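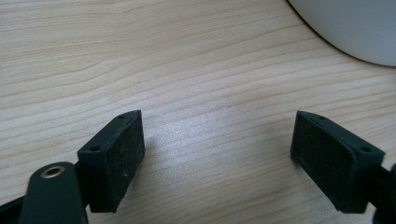 How many recordings do I need before I can train anything?
Plan on 400 good ones for a single task. I've gotten something usable out of fewer, but it fell apart as soon as I moved the table.

Section 4: Recording your first task with the Drisside hand grippers

I wrote this section after setting up our own station at Rurum, so it follows the order I do things in (the quick-start card has a different order, and I think mine saves you a trip back to the computer). You should already have both grippers charged, paired and showing up in Yaman, the recording software. If they don't show up, go back to Section 3.

4.1 Before you record

1. Clear the table of anything that isn't part of the task. Tape, pens, coffee, your phone — all of it.
2. Wipe the finger pads with a dry cloth. Lint builds up on them faster than you'd think, and it does show up in the finger camera views.
3. Squeeze each gripper all the way shut, then let it open all the way. Yaman should draw a smooth curve for each hand. If you see steps in the curve, run the width calibration again.
4. Hold both grippers still over bare table and press Set Home. Keep them there until you hear the second beep.
5. Type in a task name. Keep it short and use the same spelling every time! I once had 30 recordings filed under a typo and didn't notice until training.

Note: Set Home belongs to the session, so you'll need to do it again if you close Yaman or swap a battery.

4.2 Laying out the task

I like to start people on a household job that needs both hands, and fitting a bag liner into a trash can is a great one. Thin plastic moves differently every time you touch it, so you get plenty of variety without trying very hard.

1. Put the can toward the back of the table with the pedal facing you.
2. Open the lid all the way.
3. Lay out the liner where either gripper can reach it.
4. Check that both cables run off the near side of the table and have enough slack for you to reach the far rim.

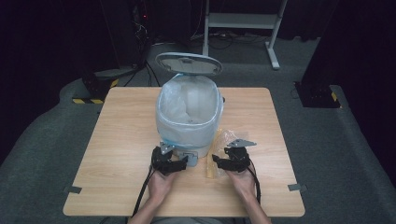

5. Do the whole job once without recording. Go slower than you would with your bare hands, and if you catch yourself wanting to use a thumb, stop and find a way to do it with the jaws alone. The robot hasn't got a thumb either.
6. Press Record, wait for the beep, and start from your home position.
7. When the liner is folded down over the rim, bring both grippers back to home, open them, and hold for 2 seconds before you press Stop.

Caution: Don't lean the fingers on the rim to take your weight. The mounts are made for pinching and will bend out of line if you push down through them.

Caution: Keep your own fingers clear of the linkage when you close the jaws. It nips.

4.3 Changing things up

Do a handful of takes with one layout, then change something small. Turn the can a little, or start the liner on the other side. I also move loose packaging to a new spot between takes, since clear plastic over pale wood is hard for the cameras and I want plenty of it in the set. 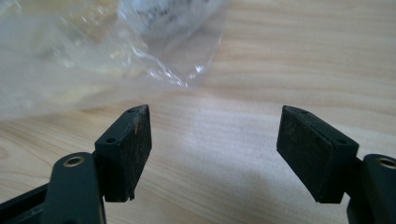
Fig. 4-3. Finger camera view, jaws open, clear bag at upper left.

If a take goes wrong, you have two choices. A fumble that you recover from is worth keeping, so tag it Recovered and carry on. A take where you dropped a gripper or somebody walked in and started talking to you should be tagged Discard. Don't delete it by hand from the folder, or the numbering gets out of step and Yaman will complain with error 103 the next time you export.

Note: Error 103 can also mean the drive is full. Check that first, it's quicker.

4.4 Finishing up

1. Press End Session and wait for the progress bar to go away.
2. Play back your first and last takes from all the cameras. Look for a view that has frozen or gone blurry.
3. Export to the Wumach format if you're using our training scripts. Otherwise choose Raw.
4. Put both grippers back on their chargers with the jaws open.

Exporting a long session is slow — I usually start it and go to lunch. For trimming and relabeling takes, go on to Section 5.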